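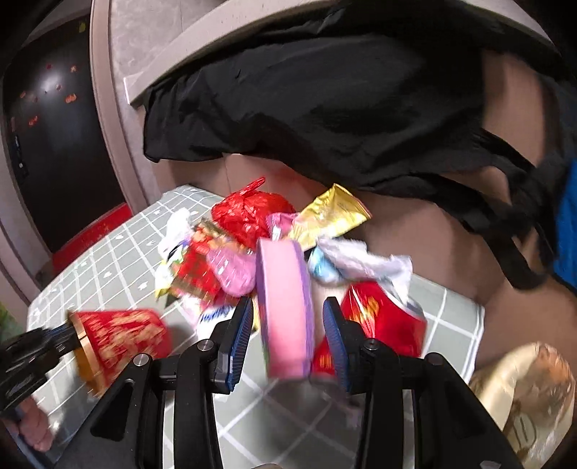

Table with the grey-green check cloth, Grumcombe.

Grumcombe Lunch Club
Progress report to the Conurach Fund
11/02/2018

Dear Pouran Salehi,

You asked for a short report covering the period since August, under the headings in your guidance notes. I have kept to the headings. I can't promise the same for short.

What we said we would do
Serve a hot midday meal twice a week to anyone in Grumcombe or Dusach who wanted one, and replace the cooker.

What we have done
We have served 1424 meals. Our target for the period was lower, and I would like to claim credit for that, but a good share of the increase came when the café in Dusach closed for repairs and its regulars discovered we do crumble. Most have stayed. They are now our sternest critics, particularly on custard.

The cooker took longer. The first one delivered was a fine machine and four inches wider than the gap left for it. The second fitted the gap but wanted a gas supply the hall doesn't have. The third is electric, arrived in November and works, apart from the back left ring, which has two settings, off and volcanic. Moradi, who supplied it, are sending someone. They have been sending someone for a while now.

We also bought new tablecloths from what was left in the equipment line. You may feel this stretches the word equipment. The old ones had been darned so often that the darning was holding hands across the middle.

Spending
We have spent £3586 to date. The cooker and its wiring took the greater part, followed by food, then hall hire, then a sum for food hygiene certificates. Receipts are attached in date order, except for the butcher's, which he writes on whatever is nearest. One is on the back of a raffle ticket. It didn't win.

There is £100 still unspent under transport. Houshang Ahmadpour has been fetching people from Dusach in his own car and has so far refused every attempt to pay his petrol. We would like to move that money to food if you are agreeable, or keep trying to put it in his coat pocket.

What did not go well
The printed menus. We ordered them a month ahead, and they were wrong by the second week, when leeks doubled in price. We now use a chalkboard.

The talk after lunch on winter heating bills drew 4 people, one of whom was asleep and has asked not to be counted. The quiz the following week filled the room. We have taken the hint and will be slipping the heating advice in between rounds.

Next period
Carry on with both days. Try a soup option for people who find a full dinner too much. Get the ring seen to. Find a second driver, so that Houshang can have a cold like everyone else.

You would be welcome to come and eat with us before the next report is due. Serving starts at half past twelve, though the good chairs are usually gone by noon.

With thanks,
The organisers, Grumcombe Lunch Club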